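Hastomow bench, Palberg shared workshop
Notebook entry, 6 August 2024
Entered by: Konrad Grabner

Purpose of session: to review the grip position on the toy shovel before any further change is made to the motion program. The arm, adapter and two-finger gripper remain as installed in April. No mechanical work was carried out today.

The speed limit was left at 300 mm/s for all moves near the table. The approach is from above with the fingers pointing down, and the grip point is specified on the green shaft, on the scoop side of the middle. The Zaugg controller settings were saved under a new name before the session, and the previous version has been kept. Members who load the old file should note that it still contains the higher travel speed.

Cable routing was discussed again. The present loops are acceptable for slow moves - a proper guide will be required before the wrist is turned through its full range. The Hirell catalog lists a suitable clip, and an order will be placed with the next general purchase.
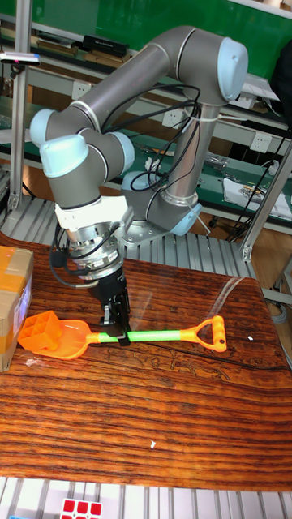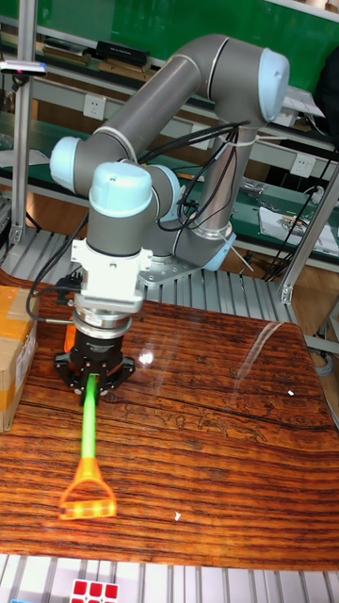
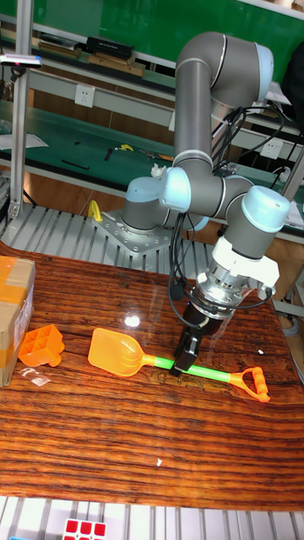
Shovel work, gripper at the green shaft in all three.

Fabian Camenzind, on reading the draft of this entry, objected to the single grip point. In his view the program should store two, one near the scoop and one near the handle, and select between them according to how the shovel is lying. He also asked that the closing force be written down for each run, as the April notes give none and the results cannot be compared.

The second request is accepted and a column has been added to the run sheet. The first is deferred. A second grip point would mean repeating the tool calibration, and the existing one has not yet been checked after 2,000 cycles as the workshop rules require. The counter will be read at the start of the next session.

Open items:
Calibration check, K. Grabner
Closing force column, all users
Cable clips, 4 pieces, to be ordered
Second grip point, to be decided after the calibration check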